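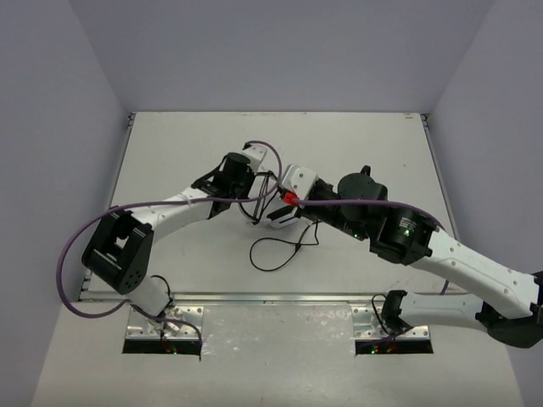 2 min read

Scuffs on a matte gray tabletop, and white smudges on the front platform

Aroha Whitelaw
The tabletop is pale gray and matte, closed in by walls on three sides, with thin metal trim where it meets them. A metal rail runs across the front, and in front of the rail is a lower platform in a slightly mottled gray. I do not know what either surface is made of. The tabletop has a few faint scuffs. The platform has white smudges near the middle.

I have tried a damp cloth and a Nosley glass wipe. The wipe left streaks that show under the overhead light. What should I use that will not leave a shiny patch? I also need a way to clean along the trim, where dust packs into the joint. The walls do not come off.

ngata228
Magic eraser. Done it on my kitchen counter for years, no problem.

Aroha Whitelaw
Tried a melamine sponge in the back left corner. It took the scuff out, but I think the spot is smoother than the rest. I stopped there. The trim is still the bigger job, and the back edge is a long reach from the front.

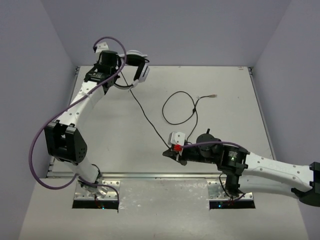

Brodie McPhee
Stop using the sponge. Melamine foam is a fine abrasive and it will polish a matte finish. The change does not come back out.

First find out whether the marks are on the surface or in it. Run a fingernail across one. If it catches, it is a scratch and cleaning will not remove it. If it does not, it may be transfer from something that rubbed there.

For transfer, put a drop of plain dish soap in a bowl of warm water, wring a microfiber cloth nearly dry, and wipe in straight lines. Follow with a second cloth and clean water. The streaks are probably residue from the glass wipe, so expect to rinse twice.

If that fails, use 70 percent isopropyl on a cloth, never poured, with the power off and the air clear. Test it out of sight for 20 seconds. Stop if any color comes off.

Trim: vacuum with a brush nozzle before anything wet goes near it. Then wrap a thin cloth over a plastic putty knife and draw it along the joint. Tape the knife to a dowel for the back edge.

Treat the smudges on the platform the same way, with a separate cloth.

Viewed 2189 times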